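Two weeks with the Nulo hand grippers

I've wanted a pair of these since August, when the Enix shop first put the Nulo kit up for pre-order, and I'm happy to say they were worth the wait! You get two grippers you hold in your own hands, the cables, and a little program that records everything your hands do so a robot arm can learn from it later. No arm needed to get going, so I could start the same evening.

Setting up took me 12 minutes, and most of that was hunting for a spare socket. The grips are comfy (I have small hands and was worried) and the fingers close with a lovely smooth squeeze. Blocks and cups felt easy by the second day, so I moved on to cloth, a small box and a drawstring bag, and that's where I really fell for the thing. 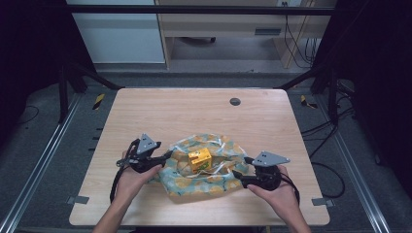 Adjei
19 Nov 2023

Cloth is hard! With your own fingers you'd never think about it, but with two stiff tips you have to plan where to pinch, and a soft bag folds in on itself the moment you let go of one side. My best trick so far is to hold the rim at both ends and keep the box away from the folds. After an evening of that I was grinning like a child.

Grumbles? A few. The cables are heavier than I'd like and my wrists want a rest after a long go. The booklet skips calibration almost completely, so look at the Nurik forum before you start, there's a good thread on it. I'd also love a softer set of finger tips in the box, as the ones supplied slide a bit on thin fabric.

Next up is zips, and then maybe socks.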